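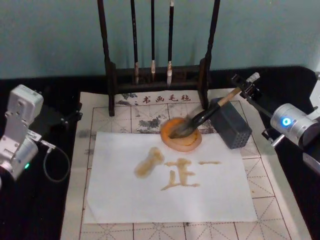

Tevent Kids > Make and Do > Writing With a Brush

We use cookies to remember which pages you liked. OK / Change settings

What's So Special About a Calligraphy Brush?

Pick up a pencil and draw a line. Now press harder. The line gets darker, but it stays skinny, doesn't it? A calligraphy brush can do something much more exciting! Press down and the line swells up fat. Lift a little and it shrinks to a thread. You can do both in one stroke, and that's why brush writing looks so alive.

Calligraphy means "beautiful writing." People in China have been writing with brushes for more than two thousand years, and the art spread to Korea, Japan and many other places. Plenty of people still love it today – kids too.

Inside the tip

The hairy end of a brush is called the tip or the head. The hairs often come from goats, weasels or rabbits. Goat hair is soft and soaks up lots of ink. Weasel hair is springier and snaps back into shape. Some brushes mix them, with springy hairs in the middle and soft ones around the outside.

All those hairs come together in a point. When you dip the brush, ink creeps into the tiny gaps between the hairs and stays there, so the tip works like a little ink tank. Press on the paper and out it comes!

Dip, dab, write

First the tip goes into a shallow dish of ink. Then you stroke it gently against the rim to squeeze out the extra and bring back the point. Skip that part and you may get a big fat blob on your page (we've made lots of those).

Many people put felt under the paper. It gives the brush a soft bed to press into, and it catches ink that soaks through.

Why hang them up?

When you've finished writing, you rinse the brush in cool water until no more color comes out, shape the tip with your fingers and hang it up with the hairs pointing down. Water runs down and away from the handle. If you stood a wet brush on its handle, the water would sink into the place where the hairs are glued, and after a while they might start falling out. Poor brush!

That's what a brush rack is for. Lots of brushes have a loop of cord at the top so they can hang from it. Some racks are very plain, and some are so fancy you could spend ages finding all the curls and swirls in the carving.
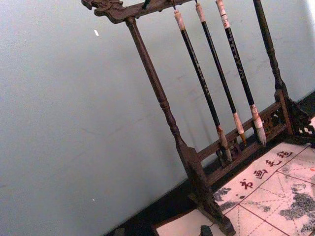

Three brushes on a dark wooden rack. Can you find the curly carving at the end of the top bar?

Try it yourself

You don't need ink to start. Dip a clean brush in plain water and paint on a dry sidewalk or a piece of slate. Try a dot, then a long line that goes thin, fat, thin. Do 12 of each and see how the last one compares with the first. Your writing will fade as it dries – and then you get a whole new page!

35 shares | 6 comments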